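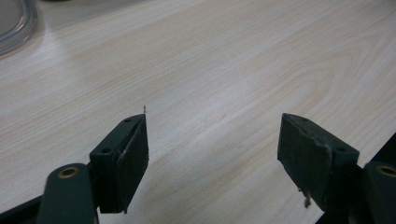 Gripper fingers with padded inner faces, open over the tabletop.

Nseir is the manipulation research group at Skosulico. We study how much of a two-handed skill can be learned from hand-held grippers alone.

Our current method, Dendetetti, splits each demonstration at contact changes — grasp, transfer, release — and trains one policy per segment. On cloth handling, 181 of 335 recordings passed the segment check without manual edits.

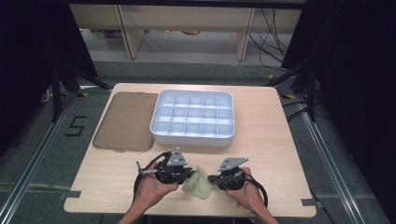 Nseir Group

A crumpled cloth held between two grippers is hard to segment, as its shape hides the moment of contact. Pad wear adds a second source of error. We replace pads after 14 sessions and log each change.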